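Home | Guides | Kitchen | Cleaning and Care | Contact

Removing limescale and tea film from stainless steel kitchenware

Veltura Household Guides. Last revised April 25, 2024

This guide covers bare stainless steel items in ordinary kitchen use: bowls, ladles, racks, utensil stands, sink strainers and the outside of kettles. It does not cover non-stick coatings, aluminium, plated steel or anything with a painted finish. If the item has a sticker or stamp saying it is plated, stop at step 2 and use washing-up liquid only.

Identifying the deposit

Two kinds of mark are often confused. Limescale is white or grey, feels rough under a fingernail and collects where water stands: the bottom of a bowl, the foot of a pole, the underside of a rim. Tea film is brown or faintly rainbow-coloured, feels smooth and spreads evenly. A rainbow tint without any brown is usually heat tint. It is harmless and will lighten with the method below, although it seldom goes completely.

Orange specks are a third case. On a new item they are nearly always particles from another source, such as a steel wool pad or a rusty tin left on the drainer. Treat them as limescale first. If a speck leaves a pit when it comes away, the surface is damaged and the item should be kept dry from then on.

What you need

Citric acid powder, food grade
Washing-up liquid
A plastic basin large enough to cover the part being treated
Two soft cloths, one kept dry
An old soft toothbrush
Bicarbonate of soda, for tea film only
Rubber gloves

White vinegar can be used instead of citric acid. It is slower and the smell stays in seams and tube ends. Do not mix either of them with bleach, and do not use a basin that has held bleach unless it has been rinsed several times.

Method

1. Take the item apart as far as it will go. Knobs on stands and lids normally unscrew anticlockwise. Put plastic handles and sleeves to one side, as prolonged contact with acid can dull them. If a knob will not turn by hand, leave it in place. Pliers will mark it.

2. Wash everything in hot water and washing-up liquid. Grease keeps the acid off the surface and is the most common cause of a patchy result. Rinse until the water runs off in a sheet and does not bead.

3. Dissolve 30 g of citric acid in a litre of warm water. Stir until clear. In soft water areas half this strength is enough.

4. Put the steel parts in the basin and pour the solution over them. For a bowl-shaped base, it is easier to fill the bowl itself. Leave for 12 minutes. Fizzing shows that scale is dissolving; when it stops early, move straight to the next step.
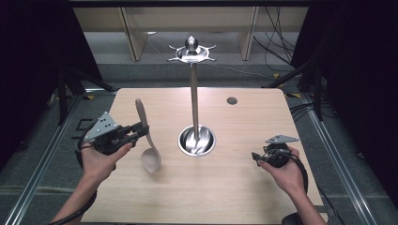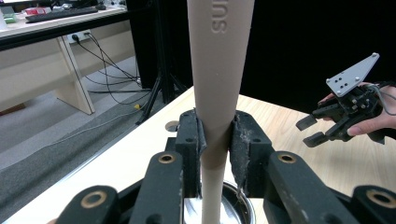
A utensil stand on a wooden table, first picture; a tapered beige piece above a shiny metal bowl, second picture.

5. Work round the joints with the toothbrush. Scale is thickest where a pole meets its base and on the inside curve of hooks. Brush along the grain of the metal if it has a brushed finish. On a mirror finish use the cloth only, as even a soft brush may leave fine lines that show under a kitchen lamp.

6. Pour the solution away and rinse under the cold tap. Repeat steps 4 and 5 if scale can still be felt. Two rounds at normal strength are better than one at double strength.

7. If tea film remains, mix bicarbonate of soda with a little water to a thick paste. Spread it with a fingertip, leave for 5 minutes and wipe off with a damp cloth. The acid must be fully rinsed away first or the paste will simply foam and do nothing.

8. Rinse once more and dry at once with the second cloth. Air drying puts a new layer of scale on the metal, particularly in hard water areas.

9. Refit the knobs finger-tight. Hollow tubes should be stood on end on a folded cloth overnight before the item is reassembled — trapped water will run out through the joint later and mark the base.

Protecting table and worktop surfaces

Citric acid will etch marble, limestone and some terrazzo. It also lightens oiled wood. Work over the sink or put the basin on a tray. If solution is spilt on oiled wood, blot it, wipe with clean water, dry, and re-oil when the surface has rested for a day. Lacquered wood needs only wiping.

A metal foot left standing on damp wood can produce a dark ring. Oak is the worst affected, as it contains tannins that react with traces of iron. Felt pads hold water and make matters worse; clear silicone pads do not.

Water hardness and how often to repeat

Our readings were taken at two addresses with the same model of stand and the same amount of washing-up. At Flenutstead, where the supply is hard, scale could be felt on the base after 13 days. At Zusbridge, with a soft supply, none could be felt by the end of August and the trial was stopped. Local water companies normally publish hardness figures by postcode. As a working rule, treat when the deposit can be felt and not before. Routine soaking of clean steel has no benefit.

Products to avoid

Steel wool leaves particles that rust. Cream cleaners are acceptable on brushed steel but haze a polished surface. Dishwasher tablets dissolved in a basin are strongly alkaline and should not be used as a soak. Salt should not be left on wet stainless steel for any length of time; it is the usual cause of the small pits seen in the bottom of pans.

Faults

White bloom after drying: the rinse was too short. Rinse again in hot water and dry with a cloth.

Grey smears on the cloth: normal on new items. This is polishing residue from manufacture. Wash with washing-up liquid until the cloth stays clean.

Scale returns in the same place within days: look for a slow source of water. On stands this is generally a ladle or spoon put back wet — shake it over the sink or dry the bowl of the spoon before hanging.

Dull patch where the solution stood: left too long or mixed too strong. A stainless steel polish such as Cisneros paste will recover light dulling. Apply sparingly, buff in one direction and wash the item before it touches food.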